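**Grevov household food waste trial - progress to the end of August**

We've now been running for 9 weeks. The grant asked for proof that people in Grevov throw away less food when they get a weekly meal plan and a set of storage tubs. I can't give you that proof yet, and I'm wary of the early figures that were passed around at Pravholm.

Of the 300 households that signed up, only 30 have sent back a full set of waste diaries. Those 30 report binning a good deal less bread and salad than in the first week. I'd like to believe it, but people who fill in a diary every night are probably careful with food already. Some entries also look as if they were written up in one go, with the same pen and the same round weights.
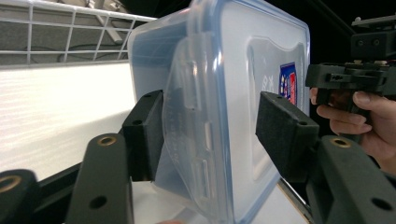
The meal plans are the weaker half of the trial. Ouellet supplied them on time, but they assume a household of four that eats together and cooks from scratch most evenings. Much of Grevov is single people and shift workers. Several told us they read the first plan and never opened another.

Spending is on track. Printing came in under budget and postage went over it - around 1,000 leaflets had to be sent twice after the wrong return address was used. That was our mistake.

Medholm has offered to weigh kitchen bins directly in two streets. It would cost more than diaries and a few residents will object, but I'd trust the results. We ask that you let us move the unspent printing money across to pay for it.

I would hold off on any press notice until those weights are in.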